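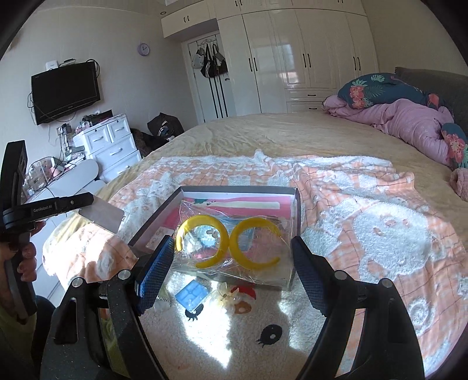 *Fig. 1. Shallow open box with a printed pink sheet and clear plastic wrapping.*

**Packaging and Waste, session 3: Layers**
Tutor: Jamila Wijesinghe

Last time we looked at weight. Today we look at layers, and at how each one is handled once the goods are out.

### Terms

- **Primary packaging** touches the product: a film bag, a jar, a blister.
- **Secondary packaging** groups or presents it, such as a printed carton or a backing sheet.
- **Transport packaging** gets it from factory to shop. Shoppers rarely see it.

The same material can turn up in any of the three. Clear film may be primary on a loaf of bread and transport packaging on a pallet. Name the job first, then the material.

### Sorting by material

Card and paper are widely collected. Paper bonded to plastic is harder, as the fibres have to be pulled away from the film in water. Thin film is light, tangles in sorting machines and is often left out of kerbside schemes altogether.

### Case: Mokcombe

The Mokcombe trial ran in August with 695 households. Film went in a separate bag, collected every 2 weeks. Arif Bandara's report (in the course folder) covers costs and the rejected loads. Read section 5 closely. The main cause of rejection was food left on the film, and the leaflet sent to homes did not mention rinsing.

Compare this with Nulness, where film is taken back at shops.

### For next session

1. Choose one item you bought recently and list its packaging by layer.
2. Say which layer you would remove, and what might get damaged as a result.
3. Bring the list on paper. One side is enough.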